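Husa Tableware Packing Set

Wrapping and unwrapping plates, one piece at a time

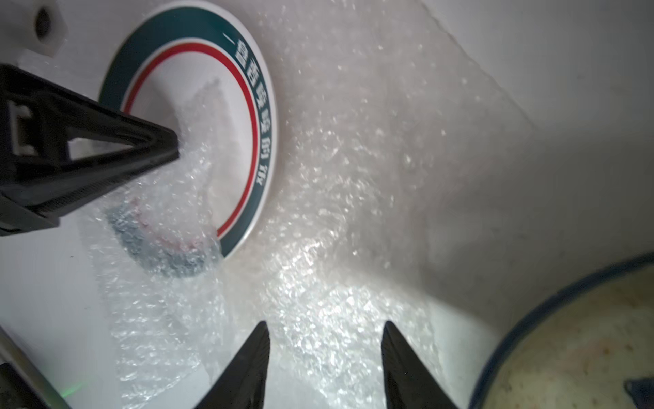 We love this collection and we hope you get as much out of it as we have! It covers one narrow household job, getting breakable dishes into and out of their wrapping, and it goes deep on that job. If you have ever moved house you know how much there is to it: the sheet that springs back open, the fold that slides off a rim, the last corner that never wants to stay tucked.

What you get

There are 672 short recordings, split evenly into 336 of wrapping and 336 of unwrapping. They use 86 different pieces of tableware. Most are dinner plates and side plates, with some bowls, saucers and a handful of lidded dishes that turned out to be wonderfully awkward. We went for variety in rims: plain white, colored bands, thin painted rings, lettering, scalloped edges. Patterned rims look very different once there is plastic over them, and that was the part we most wanted to capture.

Wrapping materials

Clear bubble wrap (the bulk of the set)
White packing paper
Thin foam sheets

Bubble wrap was reused until the cells went flat, so expect everything from crisp new sheets to badly crumpled ones. We like the crumpled ones best. They glitter, they bend the colors underneath, and they behave differently every time you pick them up.

Folder layout

wrap/ and unwrap/ hold the recordings
pieces.csv lists each dish with its shape, size and rim style
materials.csv says which wrapping was used and how many times it had been used before
notes/ has free-text remarks, mostly written by Iraklis Papadakis and well worth reading

Suggested split

Twenty pieces are held out for testing. They never show up in the training part, wrapped or bare. Please keep it that way when you report results, so everyone's numbers can be compared.

Known gaps

No glassware yet. No stacks either, only single pieces. Tape appears in a few of the paper recordings and is marked in the tape column, but that column was filled in late and the Lanville rows may have mistakes. Chipped dishes stayed in, with a note.

Changes

The May update fixed swapped labels on the saucers and added the foam sheets from Naltgate. Thank you to Makhubela for lending the lidded dishes!

Contact

Mikkel Lauritsen looks after the piece list and answers questions on Fridays. Corrections to pieces.csv are very welcome, especially for rim styles, where we argued a lot over what counts as a band and what counts as a ring.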